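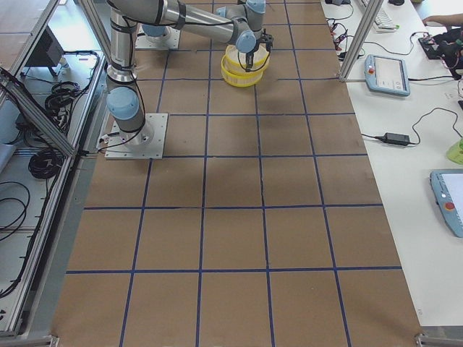 Pikska Costume Listings

Hi! I pulled together 685 Halloween costume listings from two shops, Gauthier and Vulley, so I could compare prices without 60 tabs open. Each row has a title, size, price and shop. Prices were copied on September 4, 2022, so expect them to climb by October (they always do!). Wigs and masks sold alone are in extras.csv.

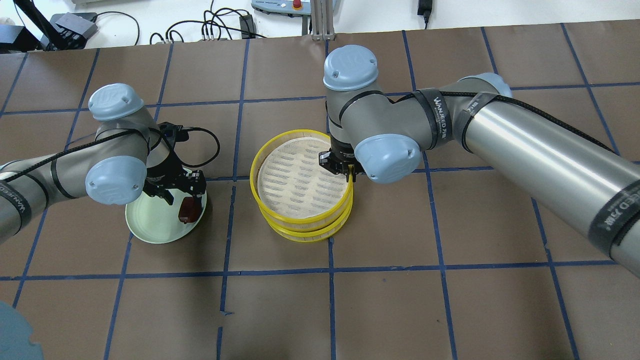 Are kids' sizes included?

Only from Vulley, and toddler sizes are marked 2T or 3T in the size column.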